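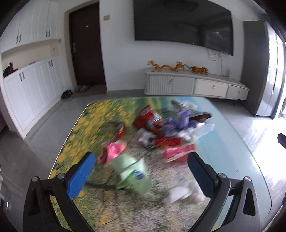

How to cover a tired table with printed oilcloth

If you have a table that has seen better days (and who hasn't, after a few years of hot mugs and homework), covering the top with a printed cloth is a lovely way to spend an afternoon, and you don't need to be especially handy. I did my first one in our kitchen at Zoncombe with a pair of blunt scissors and a good deal of muttering, and it lasted until we moved house!

Start with your measurements. Measure the top at its longest and widest, then add 3 cm all round for turning under. If your table has a thick edge, add the depth of that as well. My present one is 700 mm across, which meant I could use a remnant from the market at Clostport and still have enough left over to line a drawer.

Do think about the pattern before you cut anything. Small repeats are forgiving, but a big picture print needs a bit of thought, and it is worth laying the whole piece over the table and leaving it there through a meal or two. You may find that the part you love best ends up underneath the fruit bowl.

Next, give the table a proper wash with warm water and a drop of washing-up liquid, paying attention to the sticky bits near the edge, and let it dry overnight. Any lumps of old varnish will show through, so rub them down gently with 300 grit paper and wipe away the dust.

Lay the cloth face up and smooth it from the middle outwards with a dry tea towel. I like to peel back one half, brush a thin coat of glue on to the table, and roll the cloth down again slowly, pushing the air out as I go. Then do the same with the other half. If a bubble turns up, lift the cloth back to it and try again while the glue is still soft.

Rounded corners are where people lose heart, but they really are quite easy once you have done the first. Turn the straight sides under and fix them, leaving the corners loose. Snip little darts into the spare cloth, stopping 2 mm short of the table edge, then fold each tab under in turn, overlapping them slightly like the petals of a flower. A hairdryer on a low setting will soften stiff cloth beautifully.

Leave everything alone overnight, even if the family complains about eating off their knees. After that it only wants a damp cloth now and then. Keep hot pans off it, and please don't use scouring powder, as I did once, on a very pretty lemon print that I still miss.

Stemovel Home Notes | Contact us | © 2020 | Back to top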